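Darko says cross-progression is coming to Wivier, with conditions

May 23, 2021

Players of the online kart battler Wivier will be able to carry their unlocks from one platform to another "in the near future," according to a post on developer Darko's support page. If that sounds familiar, it should. The studio used almost the same words in February, when it said linked accounts would arrive with the spring update. The spring update came out. Linked accounts were not in it.

The new post is longer than the old one and a good deal more careful. Players will link a console or PC profile to a Darko account, pick one of those profiles as the main one, and see its garage show up everywhere else they play. Karts, paint jobs, horns and season ranks all move over. Coins that were bought with real money do not. They stay on the platform where they were paid for, and so does anything in the Mostport track bundle, which Darko describes as "subject to storefront terms" without saying which storefront or which terms.

That is a bigger hole than the studio makes it sound. The Mostport bundle costs 2,000 coins, and it is the only way to get into the weekly cup races that most regular players log in for. Anyone who bought it on a console and wants to race the cup on PC will have to buy it a second time. The post gets to this in the last line of its last section, under a heading about refunds.

Then there is the matter of choosing a main profile. The choice is permanent. Ranks and event rewards on the other linked profiles will be frozen for as long as the accounts are linked, and unlinking starts a 36-day wait before another link can be made. Darko says the wait is there to prevent abuse. It does not say what kind of abuse it has in mind, and the game has no trading, so it is hard to guess what a player could gain by switching back and forth.

Duplicates are handled a little better. If the same kart has been unlocked on two profiles, the spare turns into parts, which can be spent in the upgrade shop. The rates have not been published. Players who remember the last time Darko converted one kind of currency to another -- when season tickets became tokens and a full stack of tickets bought a single horn -- may want to see those numbers before they link anything.

There is also a small patch out now, which the studio says lays the groundwork for all of this. The notes are short:

Fixed a crash when leaving a private lobby during the countdown.

The Doditby map no longer drops karts through the bridge after a three-way collision.

Added a "Link Account" button to the settings menu. It is currently grayed out.

Raised the number of saved paint jobs per profile to 36.

Adjusted boost recovery for heavy karts.

That last one is listed with no figures. Boost recovery for heavy karts has been "adjusted" in each of the last few patches, and heavy karts are still the ones to beat on any track with a long straight. The Doditby fix is welcome, though Darko has called that bridge fixed before, and it would be wise to hold off on celebrating until a few full lobbies have gone over it. 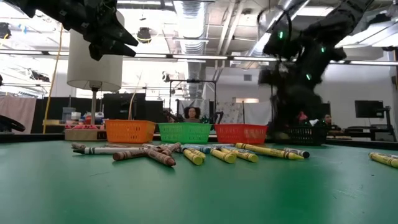
Four baskets lined up at the far edge of a green table, with black robot arms overhead.

The reaction on the official forum has been mixed at best. The thread under the announcement had 2,667 replies by the time this was written, and the most popular ones ask for a date. Darko's community account has answered twice, both times to say that more details will be shared when they are ready.

It may be that the feature is close and the studio is simply being cautious after the missed spring window. A grayed-out button is more than players had last week. But a button is easy to add, and the hard parts -- the deals with platform holders, the paid content, the conversion rates -- are the same parts the post leaves vague.

Season 2 of the ranked ladder is still set to end next month. Darko has not said whether linking will be available before ranks reset, or what happens to a player who links accounts in the middle of a season. The patch is available to download on all platforms and requires a restart of the game.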